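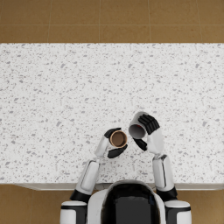
Both hands over the white countertop.

Kitchen counter bread, year two

28/01/2020

I baked my first loaf of rye last December and I have not shut up about it since. Ask anybody I work with! One year and a bit later I finally have a loaf I would happily give to a stranger, so I'm writing it all down before I change something and lose it again.

The big news is the flour. I used to buy whatever dark rye the store in Ballico had on the shelf, and it was fine, but in the fall I ordered a bag from a small mill called Gorumow and wow. It smells like hay and a little like honey, and it drinks up water like crazy. My first dough with it was so stiff I could have stood a spoon in it. So now I use 300 grams of the Gorumow rye, 300 grams of plain bread flour, and more water than feels sensible. Go by feel. The dough should be sticky enough to annoy you.

My starter lives in an old jam jar on top of the fridge (the warmest spot we have in winter) and I feed it every night before bed. I missed four days over the holidays and was sure I'd killed it. Gray liquid on top, smelled like nail polish. I poured the liquid off, fed it twice a day, and by the weekend it was climbing out of the jar again. These things are tough.

Mixing takes me five minutes. Then it sits, and I go do something else. I don't knead rye anymore. I did at first, with dough up to my elbows and on the faucet and once on the dog, and the bread was no better for it. Now I stir it well, wait, give it a few folds with wet hands, and scrape it into the pan.

The oven is where I made the silliest mistakes. Ours runs cool, and I only found that out when I bought a cheap thermometer and it read 232 when the dial said 250. (Celsius! It's an old import and I've given up converting.) So all those gummy middles were underbaked, plain and simple. Turn it up, leave it in longer, and let the crust go really dark. Mine gets 56 minutes now and comes out the color of strong coffee.

And then the hard part, which is leaving it alone until the next day. I know. I have cut into a warm rye loaf more times than I want to admit, and the knife comes out coated in paste every single time. Wrap it in a towel and go to bed. In the morning it slices like a dream and it tastes so much better, more sour and sort of malty. With cold butter and salt it's the best breakfast I know!
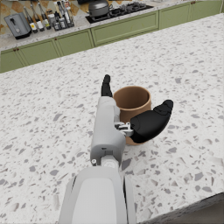 Can I freeze a loaf of rye?

It freezes very well. Slice it first, bag it up tight, and toast the slices straight from the freezer.

Next up I want to try caraway, and maybe a handful of sunflower seeds on top. There's also half a bag of spelt in the pantry that needs using up, so if anyone has a good spelt and rye mix, please leave it in the comments.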